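4.3 Setting grasp confidence and the retry limit

Last updated: September, for Stemex planner release 4

Read 4.2 first. If the tray has moved since you last taught the tray frame, nothing in this section will help you, and the numbers on the confidence panel will look perfectly healthy while the arm reaches for the wrong place.

The confidence panel gives each proposed grasp a score between 0 and 200. The default threshold is 150. The sales sheet says this default "suits most assembly work", and you should treat that claim with some care. The score tells you how well the proposed grasp matches the part model. It says very little about whether the camera has found the right part, and nothing at all about whether the fingers can get in beside it.

1. Stop any running job and put the arm in slow mode. Keep it there until step 8.

2. Open the Juvidex project for your cell and load the part list. Check that every part on the tray has its own entry. Do not let two memory modules share one entry, even if they are the same model.

3. Open Planner > Grasp > Live scores. Leave the threshold at 150 for now.

4. Ask for a plan for one part only. Start with the memory module that stands upright. It offers a thin top edge and not much else, so it will show up a poor set-up sooner than the hard drive or the processor will.

5. Step the plan to the pre-close point and pause. At this point the fingers should be either side of the part with the gripper still open. Look at the part itself, from the side if you can do so from outside the guarded area. The drawing on the screen comes from the same model that made the plan and will nearly always agree with it. 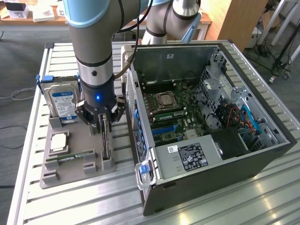
Socorro Cuadros objected to the last version of step 5, saying that a pause at pre-close proves only that the arm can stop, and that on the Mesdale cell the plan looked right at every pause and still drove one finger into the slot wall on closing. We have kept the pause and added the close test below.

6. Set the closing force to the lowest value and run Close test. The fingers close, hold for 2 seconds and open again without lifting. Repeat it 4 times, asking for a fresh plan each time.

7. Write down the score for each run. If the scores differ but the fingers meet the part in the same place, raise the threshold in small steps until the planner starts to refuse good grasps, then come back one step. If the scores match but the fingers meet the part in different places, leave the threshold alone. Your trouble is in the camera calibration, so go back to 4.2.

8. Set the retry limit. The factory setting is "until success", and it should be changed before the cell is used for anything. We suggest 2. A planner that has failed twice on a part that hasn't moved is working from a wrong picture of the world, and more tries will mostly wear out your connectors.

CAUTION: The retry counter goes back to zero whenever the perception module restarts. On release 4 this can happen without a message. Check the log for "scene reset" before trusting a job that reports no failed grasps.

CAUTION: Low closing force is still enough to bend a contact. Use scrap parts for the close test.

Note on collision checking. The planner checks the arm and the gripper against the scene model. It does not check the cables on the outside of the arm unless you add a cable sleeve by hand (Planner > Body > Add sleeve). Be generous with the width. An open computer case has plenty of edges for a cable to catch on, and a case on its side puts them where the planner thinks there is free space.

Note on the automatic tuner. The Bautista add-on offers to do steps 4 to 7 for you. It is quick, and it picks the threshold that gives the most accepted plans – a different thing from the most good grasps. If you use it, run the close test by hand afterwards and compare.

If the planner refuses every grasp, look for error 184 in the log. It means the part was found but no finger path was free. Lowering the threshold has no effect on it, whatever the pop-up suggests.

Go on to 4.4, Insertion and search moves.

Reader comments

pelham_k: Error 184 for me was the tray end stops. They were in the scene model twice, once from the tray file and once from the scan. Deleted the scanned copy and it planned first time.

Orrin: Is there any way to make "scene reset" raise a warning? Reading the log after every job is no way to live.

pelham_k: Not on release 4. I have a script that searches the log for it and stops the queue. Crude, but I trust it more than the counter.

Anonymous: The tuner gave me a threshold of 2. Two! Accepted everything, including a plan to pick up the table.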